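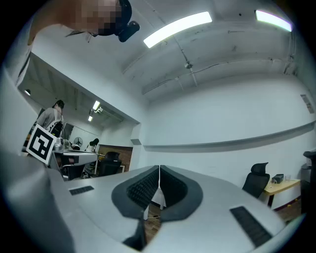
Do I need to have worked in an office before, one reader wrote under my first notice, because I've only ever done shop work and my kitchen table. No, you don't! Shop people, kitchen table people, students, people between jobs, all very welcome. If you can sit at a desk for a while and then tell me what annoyed you, you're who I'm looking for.

I look after the Virk rooms in Badport, on the Umora side of the building, and we're sorting out how the workrooms are laid out before we let more desks in March. I've been shuffling furniture about for weeks and I've lost all sense of what's comfortable (I now think everything is fine, which can't be right). So I need eight people to come in, do their own work, move things if they want to and have a good grumble afterwards.

What you'd be doing

You come for two sessions, each 110 minutes with a tea break in the middle. In the first one you use the room as you find it. In the second you can change it: pull the grey desk nearer the opening, turn the black office chair away from the brick-look wall, put the little fan where it does you some good, whatever you like. Then we sit down and chat through a short form. I'm especially keen to hear about noise on the wooden floor, the ceiling lights, and where you end up putting your bag, as I've had more opinions about bags than about anything else so far.

You'll be sharing with other people who are getting on with their own things, so please be all right with a bit of coming and going.

What you get

£80 for the pair of sessions, paid by bank transfer after the second one, plus up to £8 towards your bus or parking. Tea, coffee and biscuits are on us.

What to bring

Something real to work on. A laptop, a pile of marking, your accounts, a sewing pattern that needs cutting, I don't mind. Flat shoes are sensible if you fancy moving desks. If lifting isn't for you, just say and I'll do the shoving.

You need to be 18 or over and able to come to both sessions. Daytime and early evening slots are going, and I'll do my best to fit round school runs.

How to put your name down

Ring or email the Stellotik bookings desk, who handle the diary for us, and ask for the Virk workroom sessions. Tell them which times suit and what sort of work you'd be bringing. Names in by 23rd October, please, and you'll hear back either way.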